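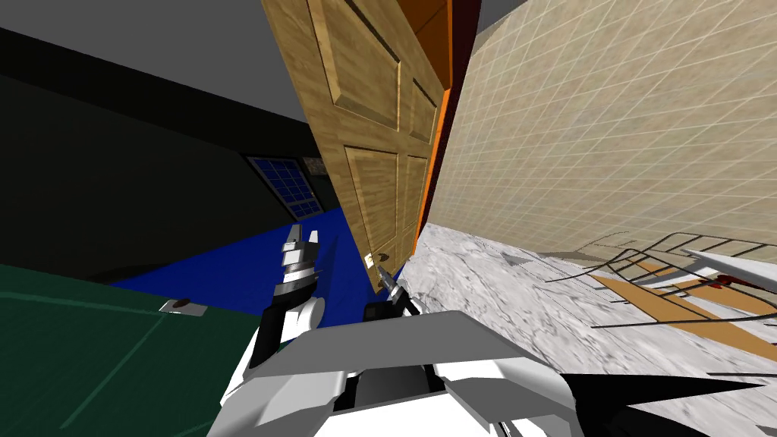 이번 주말은 통째로 그리퍼 비교에 썼습니다. 시뮬레이터 안에서 양팔 로봇에게 문손잡이를 잡게 하는 과제인데, 예전부터 꼭 해 보고 싶었던 거라 금요일 밤부터 들떠 있었어요. 왼팔에는 손가락이 여러 개인 그리퍼를, 오른팔에는 끝이 가느다란 작은 그리퍼를 달았습니다. 손잡이가 금속 레버식이라 처음엔 뭘 달아도 비슷하겠지 했는데, 오른쪽 그리퍼를 손잡이 바로 밑까지 가져가 보니 생각이 달라지더라고요. 레버와 문짝 사이 틈이 꽤 신경 쓰입니다. 문은 조금 열어 둔 상태에서 시작했고요.

비교한 건 Lilar의 다지 그리퍼 모델과 Padden의 소형 그리퍼 모델, 이렇게 2종입니다. 둘 다 Murali Kurup 씨가 정리해 준 모델 파일을 받아서 썼어요. 관절 한계값까지 꼼꼼하게 들어 있어서 정말 편했습니다(감사합니다!). 컨트롤러는 평소 쓰던 Flundlow 그대로 두고, 접근 궤적도 똑같이 맞췄습니다.

시도 횟수는 그리퍼마다 385번. 밤새 돌려 놓고 아침에 로그를 여는데 복권 긁는 기분이었어요. 소형 쪽은 레버 밑으로 들어가는 동작이 깔끔합니다. 손목 각도가 조금 틀어져도 끝이 얇으니까 어떻게든 틈에 들어가요. 대신 레버를 누르기 시작하면 접촉면이 좁아서 미끄러지는 일이 잦았습니다. 실패 로그 중 42건이 전부 이 패턴이었어요. 마찰 계수를 올리면 줄긴 하는데, 그러면 비교가 공정하지 않으니 기본값으로 되돌렸습니다.

다지 쪽은 정반대예요. 한번 감싸면 손목을 꽤 세게 돌려도 잘 안 놓칩니다. 그런데 접근할 때 손가락 마디가 문짝에 자꾸 닿아요. 접촉 계산이 늘어나서 시뮬레이션도 느려지고요. 엄지를 먼저 접고 들어가는 순서로 바꿨더니 훨씬 나아졌는데, 이걸 찾느라 토요일 오후를 다 썼습니다. 그래도 처음 제대로 감싸 쥐었을 때는 혼자 소리 질렀어요!

카메라 얘기도 조금. 몸통 쪽 시점은 기울기가 심해서 문이 대각선으로 누워 보입니다. 사람 눈에는 어지러운데, 두 손과 손잡이가 한 화면에 같이 들어오니까 디버깅할 때는 이 시점만 보게 되더라고요. 손목 카메라는 마지막 접근 구간에서 손잡이에 가려 버리는 게 아쉬웠고요.

지금 마음은 소형 쪽으로 기울었습니다. 손가락 끝에 고무 패드를 붙인 변형 모델을 Veronika Auer 씨가 만들고 있다고 해서, 받는 대로 같은 조건으로 다시 돌려 볼 생각이에요. 설정 파일은 주석을 좀 정리한 다음에 올리겠습니다. 혹시 Bangera 컨트롤러로 비슷한 걸 해 보신 분 계시면 힘 제어 게인을 얼마로 잡으셨는지 댓글로 알려 주세요.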